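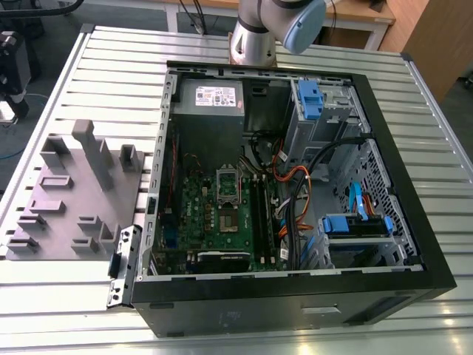
*Side panel off, socket open. Black tower lying on its side.*

## Old desktop: keep it going or let it go?

**marrowfat_pete**

Evening all. Long post, sorry, kettle on first if I were you.

I've been going round in circles over whether to keep spending on old desktops or give up and buy something small and modern. I do family photos, the parish newsletter, a bit of radio in the background, and that's my lot. A shop near me (Mansour, the one by the bus station) has quoted 600 for a new little Pernari box with everything in it. For a good deal less I could have a second-hand processor, more memory and a new drive, and carry on with a big old tower that I know my way round.

My heart says carry on. My daughter says I'm daft. What would you lot do?

**tansy_and_rue**

Oh, carry on, please do! I've kept mine going since before my youngest started school and there's real pleasure in it. Do be careful with the socket, though. If the pins are in the board, put the plastic cover back on whenever there's no chip in there, even if you're only popping out to answer the door. I bent two on an old board of mine with a shirt cuff and spent a whole evening with a sewing needle and a magnifying glass, saying words I don't normally say.

**Gridlock77**

I'll be the miserable one. Don't. You'll buy the processor, then the cooler won't fit, then the power supply is years old and you'll lie awake wondering about it. I kept a proper tally on my last "cheap" rebuild and it came to 1,604 by the time I stopped, over four years, and it was still slower than my wife's laptop.

**marrowfat_pete**

1,604! What on earth did you put in it?

**Gridlock77**

Two graphics cards, one of them dead on arrival and past the return date before I'd got round to trying it. My own fault, I grant you.

**tansy_and_rue**

Well that's hardly the same thing as a newsletter and some photos, is it, love.

**old_fenland**

Somewhere in the middle here. I'd keep the tower but I would change the power supply, and I wouldn't buy one second-hand. I put a Fesska in mine in July and it's been lovely and quiet. Please don't open the old one up to clean it either, whatever your brother-in-law tells you. They can hold a charge after they're unplugged.

Also check what processors the board will take before you part with any money. There's usually a list on the maker's site, and sometimes the board wants an update before it'll accept a newer chip.

**Gridlock77**

Agree with all of that, to be fair. Still think 600 for something new with a warranty is decent.

**marrowfat_pete**

Thank you, all of you, this is much more help than the shop was (very nice people, but they did want to sell me the box). I'm leaning towards a new power supply and drive first, and leaving the processor until I've seen how it gets on. Does anybody have a view on Skindix paste, or is it all much the same?

**tansy_and_rue**

Much the same. A blob the size of a pea and don't fuss with it.

**old_fenland**

Smaller than a pea!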